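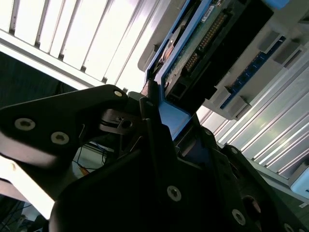 Lindedport Community Building
Annual Fire and Egress Inspection - Checklist with Comments

Inspection date: 29th March
Inspector: Chenxi Feng
Building file: 1779
Areas covered: ground floor, upper floor, basement storage, rear yard
Ratings used: Satisfactory (S), Needs Attention (NA), Unsatisfactory (U), Not Applicable (N/A)

General remarks

The inspection was carried out during normal opening hours with the building in use. Items rated NA are to be corrected before the end of May. Items rated U are to be corrected at once, and the area concerned is to stay closed to the public until the correction has been signed for. Comments carried over from the previous inspection are marked as such.

Section A - Exits and Exit Routes

A1. All exit doors open fully from the inside without a key. S
Comment: The main entrance, side entrance and both rear doors were tested. The left leaf of the side entrance is stiff and should be planed along the top edge when the door is next painted.

A2. Exit routes are clear for their full width. NA
Comment: Eleven stacked chairs and a folded table tennis table were stored in the corridor leading to the rear doors. The corridor is an exit route and may not be used for storage at any time, including between bookings. The chairs were moved during the visit. The table was not, and requires a permanent place elsewhere.

A3. Exit signs are lit and visible from every part of the room served. S
Comment: In the main hall, the sign above the stage door is partly hidden when the curtain is drawn back. The tieback has been moved to the inner hook and should remain there.

A4. Doors that must remain closed are fitted with working self-closers. NA
Comment: The kitchen door closes but does not latch. Carried over from the previous inspection. The closer arm was adjusted last year and has slipped again. Replacement of the closer is required; further adjustment will not be accepted.

A5. Stair treads, nosings and handrails are sound. S
Comment: One nosing on the upper flight was refixed in the past year and is holding. The handrail bracket at the half landing is tight.

A6. The rear yard gate opens outward and leads to the public sidewalk. S
Comment: None.

Section B - Alarms and Detection

B1. The alarm panel shows no faults. S
Comment: The panel is a Tomberg unit. The log book beside it is up to date except for two weekly tests with no initials against them. Every weekly test must be initialed by the person who carried it out.

B2. Pull stations are unobstructed and tested in rotation. S
Comment: The station by the coat racks was reachable, although long coats hang close to it. The end two hooks should be taken off the rack.

B3. Smoke detectors are present, clean and in date. NA
Comment: The detector in the upstairs meeting room is past the replacement date printed on its base. All others are in date. The detector in the basement passage had a paint cover left over it from recent decorating. The cover was removed in the inspector's presence and the detector tested. Contractors must be told in writing that covers are to be removed at the end of each working day.

B4. The alarm can be heard in all occupied areas. S
Comment: Tested in the restrooms with doors closed and hand dryers running. Audible, but only just, in the accessible restroom. A flashing beacon is recommended there and will be treated as a requirement at the next inspection.

B5. Monitoring contract is current. S
Comment: Held with Ullora. Certificate seen. The contact list attached to it names a former building manager and must be corrected.

Section C - Extinguishers and Fire Blankets

C1. Extinguishers are in their marked positions, pinned and sealed. NA
Comment: The extinguisher from the upper landing was found propping open the meeting room door. It was returned to its bracket. This is the second inspection at which an extinguisher has been found in use as a doorstop, and users of the building should be reminded in the booking conditions.

C2. Service tags are in date. S
Comment: Serviced by Jiang. All tags seen. The unit bearing tag number 358 shows light rust at the base, most likely from standing on a damp floor before its bracket was fitted. The service company should be asked to look at it on the next visit.

C3. Kitchen is provided with a fire blanket and a suitable extinguisher. S
Comment: The blanket pouch is mounted above the range, where a person would have to reach across the burners to get it. Move to the wall beside the door.

Section D - Electrical

D1. Electrical panels are accessible, with clear space in front. S
Comment: The circuit directory inside the main panel door has been retyped and is easy to read. The older handwritten directory should be removed so that there is only one version.

D2. Extension cords are used for temporary purposes only. U
Comment: Two extension cords were joined end to end and run beneath the carpet in the upstairs office to supply a space heater. The heater was warm. Both cords were unplugged during the visit. The office is to be heated from a wall outlet or by other means, and a licensed electrician should give a price for an additional outlet below the window. The office may be used again once the cords have been taken out from beneath the carpet and the carpet has been checked for scorching.

D3. Portable appliances are in sound condition. NA
Comment: The large coffee urn has a cracked plug. It has been tagged out of service. The stage lighting cables, replaced after the previous inspection, are in good order.

D4. Emergency lighting operates when the normal supply is cut. S
Comment: All fittings lit. The fitting over the basement stairs was dimmer than the others at the end of the test period and its battery should be watched.

Section E - Storage and Housekeeping

E1. Combustible materials are kept away from heat sources. S
Comment: The boiler room was clear and swept. The improvement since the previous inspection is noted.

E2. Flammable liquids are stored in a suitable cabinet. NA
Comment: The cabinet itself is suitable. Three cans of paint thinner were standing on top of it. They should be placed inside or, if no longer needed, taken to the county disposal site.

E3. Storage is kept clear of ceilings and sprinkler heads. N/A
Comment: There are no sprinklers in the building. Basement shelving was nevertheless checked and is not overloaded.

E4. Trash containers outside are kept away from walls and openings. NA
Comment: The recycling dumpster had been rolled back against the wall beneath the restroom window. A painted line on the yard surface would help the collection crew return it to the correct position.

Section F - Records and Training

F1. Evacuation plan is posted and correct. NA
Comment: The plan in the entrance hall predates the new partition on the upper floor. A revised drawing is needed - the old one shows a door that has been closed up.

F2. Evacuation drills are held and recorded. S
Comment: One drill in the period. The playgroup took part and the time taken was acceptable. A drill during an evening booking is recommended, as evening users have not had one.

F3. Key holders know how to reset the panel. S
Comment: Two key holders were asked and both answered correctly.

Follow-up

A return visit will be made to look at all items rated NA or U. Written confirmation of item D2 should be sent to the inspection office without waiting for that visit, quoting reference 2121. Receipts for the door closer and the smoke detector should be kept with the log book.

Signed for the inspection office: Chenxi Feng
Received for the building: ____________________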